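Demonstration Operator – Household Manipulation (casual, fixed term)
Honach Robotics
Location: Rolleck site, plus home visits
Reports to: Data Operations Lead
Positions: 12

About the role

Honach trains manipulation policies for domestic service robots. The training data comes from people carrying out household tasks with a hand-held two-finger gripper fitted with a camera, and from a smaller set of sessions recorded by teleoperation on the Skalum bench arm. We are hiring operators for the laundry and utility room portion of the program, which runs until December.

The current laundry set holds 1,757 accepted episodes. Most of these cover folding on a clear table. The next phase covers handling of unfolded textiles in working laundries: picking a towel off an appliance, separating one cloth from another, loading and unloading top-loading and front-loading machines, and moving items between a machine and a basin.

Duties

Operators work alone or in pairs, in shifts of four hours. On a home visit you will carry one gripper kit, a charging case and a tablet running Lu, our episode logging software. A typical shift consists of calibration, a mapping pass of the room, and repeated demonstrations of the tasks listed for that address.

Rooms are recorded as the householder keeps them. Do not tidy, clear surfaces or rearrange packets and hoses before a session unless the task sheet calls for it. Items that identify a person, such as mail or prescription labels, are to be covered or removed with the householder's consent.

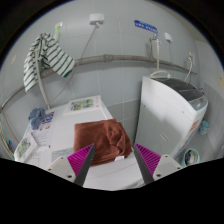 Grasps on crumpled fabric account for most rejected episodes. Approach with the jaws open and both pads in view, close on a ridge or fold of cloth, and lift at a steady speed. Episodes in which the operator's free hand touches the item are rejected, as are episodes where the gripper leaves the work area before the release. A failed grasp followed by a clean second attempt is kept and tagged as a recovery in Lu.

Operators assigned to the bench will drive the Skalum arm from a leader arm of matching geometry. Bench sessions are slower – expect fewer episodes per shift – and require a separate half-day induction at Rolleck.

Other duties:
Check pad wear and fastener tightness before each shift
Label each episode with task, item and outcome
Upload data by 6 pm on the day of recording
Report faults and near misses through Lu

Requirements

Steady hands and the ability to repeat a short movement many times at an even pace
Able to stand for up to 13 minutes per recording block and to lift a full kit case
Current driver's licence and use of a vehicle for home visits
Police check (we cover the cost)
Comfortable working in other people's homes

Desirable

Experience in motion capture, teleoperation, physiotherapy, garment work or laboratory technique
Basic familiarity with coordinate frames and camera calibration
Left-handed operators are under-represented in the present data and are encouraged to apply

Training and pay

Training is paid and takes place over three days at Rolleck. New operators are signed off after a supervised set of demonstrations has been reviewed. Pay is hourly, with casual loading, and is not tied to episode count. Travel between addresses is paid time, and kilometres are reimbursed.

How to apply

Send a résumé and a short cover letter through the Honach careers page, stating your availability and whether you prefer home visits, bench work or both. Shortlisted applicants will be invited to a one-hour practical trial with the gripper. No preparation is needed. Please wear closed shoes and short or fitted sleeves.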